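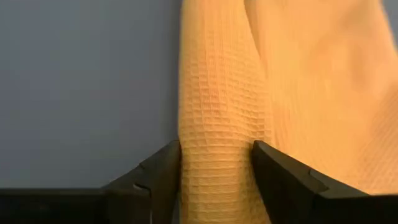
1 min read

Kena gripper, build notes

The arm went together in a shared workshop in May. The current task is towels. The fingers are black, with angled tips and flat inner faces — the third shape tried. Waffle weave is the usual test cloth: it bunches thick, and the grid shows how hard the fold is being squeezed between the tips.

Finger travel is 49 mm. Wrist camera sits behind the fingers and looks along them. Closing speed is set in the config file, default 14 mm/s. Next job: log 1,000 grasps at one fixed force setting.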